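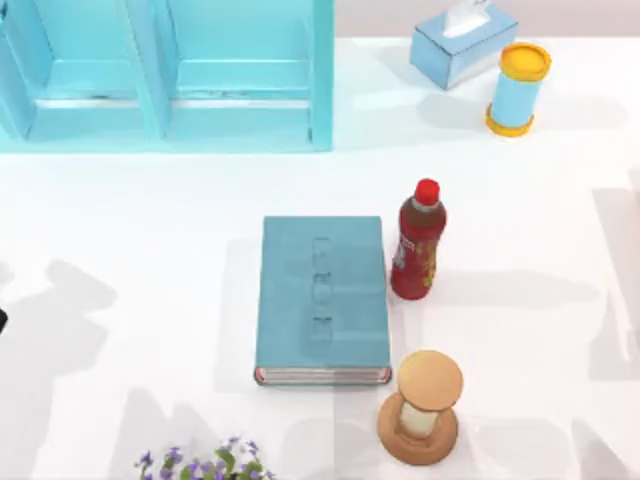

Two-arm book task, left gripper stops closing in sim

ysasaki
Posted 02/05/2019
Skirstead bench, both arms, Maruyama scene set. The task is to pick the closed book off the table and stand it in the blue shelf. For 16 episodes it ran clean. After that the left gripper started reporting closed while the fingers were still open, and the arm carried on to the shelf with nothing in it. No fault raised, no entry in the log. Physics step is 5 ms. Has anyone seen this?

Standach_dan
Contact solver. A book lying flat is thin compared with the finger pads. Halve the step and try again.

piltton_kit
Disagree. If it were contact you would see the book jitter or sink into the table. A false "closed" sounds like the width reading going stale. Does it come back after a full restart, or only after a scene reset?

ysasaki
Full restart only. Scene reset does nothing. The book does not jitter.

piltton_kit
Then it is the reading. We had the same in October. The joint buffer holds 2000 samples and the left arm stops writing once it fills. The right arm has its own buffer and is cleared on reset.

Standach_dan
Might be both. I would still not run a thin object at 5 ms.

old_relay
Whatever the cause, the controller should not start the transfer on width alone. Check finger effort as well. On real hardware that is an arm moving at full speed on a bad reading -- we dented a guard that way.

ysasaki
Cleared the left buffer by hand on each reset. More than 40 episodes now and no false close. Step left at 5 ms. Effort check goes in next, and I will post the patch when it is tidy.

Yuto Sasaki

Standach_dan
Fine, but log the penetration depth while you are in there.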